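Lichtechtheit blauvioletter Pigmente in Dispersionslack — Erfahrungen?

Forum > Oberflächen und Beschichtungen > Lacke wasserbasiert
Seite 1 von 1

kreidegrund
Thema eröffnet am 1.9.25

Moin,
ich lackiere Korpusse in kleiner Serie, MDF, Blauviolett, seidenmatt, wasserbasiert. Ein Kunde hat zwei Kästen reklamiert, die seit dem Winter am Südfenster stehen. Farbtonverschiebung Richtung Grau, an der Oberseite deutlich stärker als an den Seiten. Die Rückseite, die zur Wand stand, entspricht noch dem Rückstellmuster.

Aufbau:
Isoliergrund 2K, Zwischenschliff 320
Füller weiß, Zwischenschliff 400
Decklack Plustau Serie S, zwei Gänge gespritzt
kein Klarlack

Abgetönt wurde beim Händler an der Maschine, Rezeptur liegt mir nur als Etikett vor. Frage: Pigment oder Bindemittel? Und bringt ein Klarlack mit UV-Absorber bei dem Ton überhaupt etwas?

Stöckelwerk
Was steht auf dem Etikett? Ohne Pastenkürzel ist das Raten. Blauviolett wird an der Tönmaschine üblicherweise aus Phthaloblau plus einem Violett gemischt. Phthaloblau (PB15) ist unauffällig. Beim Violett kommt es darauf an, ob PV23 oder PV19 drin ist, und vor allem in welcher Konzentration.

kreidegrund
Auf dem Etikett stehen drei Pasten: Weiß, Blau, Violett. Keine Color-Index-Nummern, nur hauseigene Kürzel. Weißanteil ist hoch, der Ton liegt im mittleren Helligkeitsbereich.

Stöckelwerk
Dann tippe ich auf PV23 in der Aufhellung. Im Vollton ist Dioxazinviolett gut, mit viel Titandioxid fällt es merklich ab. Das Blau bleibt stehen, das Violett geht, und es sieht grauer und kälter aus.

H. Oyelaran
Widerspruch. PV23 wird in Foren gern pauschal verurteilt. In einem ordentlichen Reinacrylat sieht man innen nach einem halben Jahr hinter Glas normalerweise nichts, was ein Kunde ohne Vergleichsmuster bemerkt. Ich würde zuerst kreidende Oberfläche ausschließen. Dunkles Tuch, leicht angefeuchtet, mit Druck über die Oberseite. Wenn weißer Abrieb kommt, ist es das Bindemittel und die Pigmentdebatte erübrigt sich.

kreidegrund
Tuchtest gemacht. Kein Abrieb, auch nicht an der Kante. Glanzgrad oben und an der Seite ist mit bloßem Auge gleich. Messgerät habe ich keins.

H. Oyelaran
Gut, dann ziehe ich die Kreidung zurück. Bleibt noch die Reinigung. Manche Haushaltsreiniger greifen frische Dispersionslacke an, und gewischt wird oben öfter als an der Seite. Den Kunden fragen, womit.

Stöckelwerk
Reiniger macht Flecken und Schlieren, keinen gleichmäßigen Farbtonshift über die ganze Fläche. Die Rückseite ist doch der Beleg. Gleiche Charge, gleicher Auftrag, kein Licht, keine Veränderung.

H. Oyelaran
Die Rückseite wird auch nicht gewischt. Sie belegt beides gleich gut.

Stöckelwerk
Zugegeben. Dann Streifentest: Karte lackieren, halb mit Alufolie abdecken, ins Südfenster, wöchentlich vergleichen. Das trennt Licht von Reiniger. Als Referenz einen Blauwollstreifen danebenlegen, sonst weiß man nicht, welche Dosis man gefahren hat.

tillman_l
Ich hänge mich an, gleiche Farbfamilie, anderes Problem: Metamerie. Bei Starosero in der Halle unter LED passt der Ton zum Muster, im Tageslicht kippt er ins Rötliche. Kasten in Blauviolett gegen Weiß und neutrales Grau:
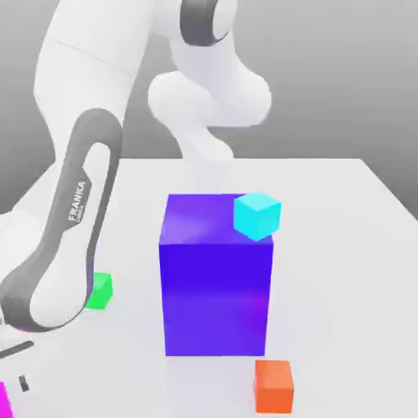 Rendering, großer Kasten in Blauviolett auf weißer Tischplatte, Hintergrund neutralgrau

Am Monitor war der Ton unstrittig. Auf der lackierten Platte dann nicht mehr.

Stöckelwerk
Ein Rendering sagt über Metamerie nichts. Üblicherweise wird in RGB gerechnet, und die Spektralkurve der Pigmentmischung kommt darin nicht vor. Zwei Mischungen mit identischem RGB-Wert können unter LED auseinanderlaufen. Abmustern auf lackierter Platte unter D65 und zusätzlich unter der Leuchte vor Ort.

tillman_l
Ist mir bekannt. Die Freigabe lief trotzdem über den Monitor, der Kunde saß in Nornbridge. Die Frage war, ob man die Tönung auf zwei statt drei Buntpasten umstellen kann, um den Sprung zu verkleinern.

H. Oyelaran
Weniger Pasten hilft nur, wenn das Muster ähnlich pigmentiert ist. Rezeptur spektral rechnen lassen, das macht jeder bessere Lackhändler mit Messkopf. Hochglänzende Muster mit Glanzeinschluss messen, sonst vergleicht man Oberfläche statt Farbe.

kreidegrund
Zurück zu meinem Fall: Kunde wischt mit klarem Wasser, Mikrofaser. Reiniger ist damit raus. Karten liegen seit heute im Fenster, eine mit Klarlack (mit UV-Absorber), eine ohne, beide halb abgedeckt. Auswertung frühestens im Dezember, Wintersonne bringt hier wenig.

Stöckelwerk
Klarlack bitte nicht überschätzen. Der Absorber filtert UV, aber Fensterglas hält davon schon einen guten Teil zurück. Was hinter Glas ausbleicht, geht zum Teil über sichtbares Licht, und dagegen hilft der Klarlack nicht.

H. Oyelaran
Da sind wir uns einig. Händler nach den CI-Nummern der Pasten fragen, die muss er vom Hersteller bekommen können. Bis dahin die zwei Kästen nicht mit derselben Rezeptur nachlackieren.

kreidegrund
Anfrage ist raus. Melde mich mit den Nummern.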